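Ghazala Naqvi
October 2024

Okay, a few people asked me to explain our new result without the math, so I'm going to try, and I apologize in advance because I have never once kept a thread short. Get a cup of tea. (1/13)

The question we started with is a plain one. If you train a robot arm entirely in simulation, how much does the clutter on the table matter? I don't mean the object you want it to pick up. I mean all the other stuff that happens to be standing there while it works. (2/13)

Most of us, me included, have been pretty lazy about this. You drop in a table, a target, a couple of extras if you're feeling generous, and you spend your real effort on lighting and textures and friction. Then the thing meets an actual kitchen and goes to pieces over a pepper mill. (3/13)

So Elibariki Khaemba and I built a scene generator called Murnari. It makes dining rooms, and it fills each table with household things that don't especially belong together. Fruit next to a phone next to a vase, that sort of mess. My own table at home was a great inspiration! (4/13)

We made 147 rooms in all. Chairs, floors, walls and the place where the arm is mounted all change from room to room, and so does the stuff on the table. The arm's job stays simple - go to the object named in the instruction, pick it up, put it where you're told. (5/13)

Now the method part, which I'm fond of. We trained 2 policies on the same number of demonstrations. One saw every demonstration in a fresh layout. The other saw each layout several times, but with the target swapped, so that the apple you wanted a minute ago is now just something to steer around. (6/13) 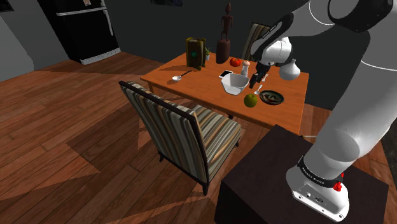
Bakari Massawe
Wait, so is the second policy seeing fewer rooms overall? I'd have expected that to hurt it. Everyone keeps telling me more variety is always better, and you're saying you cut it on purpose?

Ghazala Naqvi
Bakari, yes, far fewer layouts, and I expected it to hurt too. I had a whole paragraph of the paper drafted in June explaining why it lost. That paragraph is gone now. The policy with swapped targets did better on the tables it had never seen, and the gap got wider as the tables got more crowded. (7/13)

Our best guess is this. When every layout is new, the arm can get away with shortcuts. It sees a certain arrangement, it learns a certain reach, and it hardly has to read the instruction at all. Keep the arrangement and change the request, and the shortcut stops paying. It has to listen. (8/13)

We checked that guess by giving both policies nonsense instructions, asking for things that weren't on the table. The fresh-layout policy went ahead and grabbed something anyway, very sure of itself, much more often than the other one did. I found that a little alarming and also (sorry) quite funny to watch at one in the morning. (9/13)

For the numbers people: the test set is 705 episodes, all of them in rooms held back from training, and we ran the same episodes for both policies so the comparison is fair. Failures are sorted by type in the appendix. Peninah Mugo watched 183 of the failed runs by eye and labeled them, and she deserves a very long vacation and her name in large letters. (10/13)

What went wrong most? Tall, thin things near the target. The arm would plan a perfectly nice grasp and then bring its forearm across the table at a bad height on the way there. Our reward only looked at the gripper and the object, so the rest of the arm was more or less free to be rude. We're fixing that in the next version, and if you've dealt with whole-arm contact in a way you like, please do write to me. (11/13)

Things I'm not claiming! All of this is simulated. We have not run it on a real arm yet, and I know very well that rendered bowls don't slide the way real bowls do. It's also one arm, one gripper with two fingers, and one kind of room. Ľubica Kováčik has been asking me since the first draft whether it holds for shelves and drawers, and my reply is still that I don't know, but she has kindly agreed to help find out. (12/13)

The generator and the test rooms will go up together once we've cleaned up the setup scripts, which at the moment only run properly on Elibariki's machine and once, for reasons we never worked out, on mine. If you'd like to try your own policy on the held-back rooms before then, send me a message and tell me what arm you're using. I read everything, though I'm slow - and I'll be slower this week, as Peninah and I are redoing the failure plots with colors people can tell apart. (13/13)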